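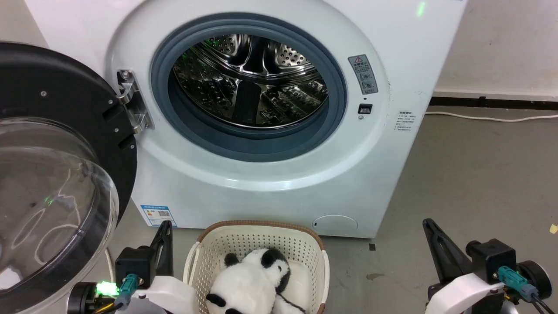 Housekeeping and Laundry Practice
Unit 2: The Front-Loading Washer
Cowie School of Domestic Services
Instructor: Cameron Buchanan
Issued 28 April 2022

Purpose of the unit

Students will learn to identify the parts of a front-loading washer that require routine attention, to inspect them in the correct order, and to record the result on the Drimell inspection sheet. Detergent dosing and fabric care are treated in a later unit and are not repeated in these notes.

Terms used in class

Drum: the perforated stainless-steel cylinder that holds the load.
Paddle: the raised bar inside the drum that lifts the laundry and lets it fall as the drum turns.
Gasket: the thick rubber ring around the opening. It forms the seal with the glass when the door is closed. Older manuals also call it the bellows or the boot.
Latch slot: the small opening in the front panel that receives the hook of the door.
Filter cover: the round or square cover low on the front, behind which coins, lint and buttons collect.

Inspection before loading

Confirm that the previous cycle has ended and that the drum is still. Open the door to its full extent and let it rest there. Students must not lean on an open door or hang linens over it, as the full weight is carried by the hinge.

Turn the drum slowly by hand through 2 complete turns. Look for small items left behind, in particular socks and washcloths lying flat against the back wall. Feel along each paddle for rough spots that could catch a knit fabric.

Draw back the lip of the gasket with the fingertips and look into the fold along its whole length. The lowest part deserves the most time, for water and hair settle there. Wipe the fold with a damp cloth, then with a dry one. Note any cut, stain or odor on the sheet.
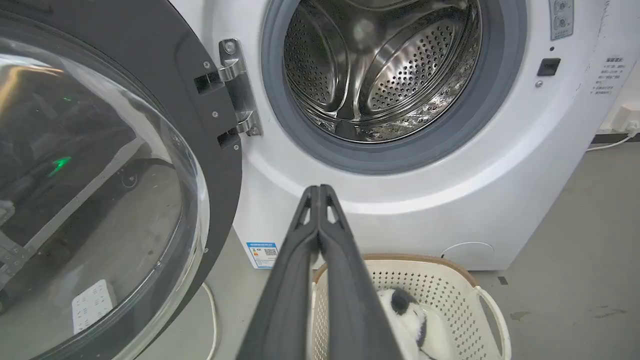 Wipe the inside of the door glass, including the curved part that reaches into the drum, and then the rim. A thread or a grain of detergent on the glass is enough to cause a slow leak. Check that nothing is lodged in the latch slot. Do not put a tool into it.

Labels on the front of the machine are to be left in place. If a label is in a language the student does not read, the instructor will supply the translated sheet from the Drillon binder.

Filter cover

The filter is opened only with the machine switched off and unplugged, and only after the water has cooled. Set a shallow tray beneath the cover before loosening it. In the practice room the tray holds 400 ml and may need to be emptied more than once. Power strips and cords must be moved well clear of the work area first.

After use

Leave the door ajar so that the drum and gasket can dry. Return cloths to the Skatero rack, used ones on the lower shelf.

Assignment

Complete one inspection sheet for a washer at home or in the practice room. Write nearly 135 words on the condition of the gasket and the action taken. Sheets are due at the first class meeting in May.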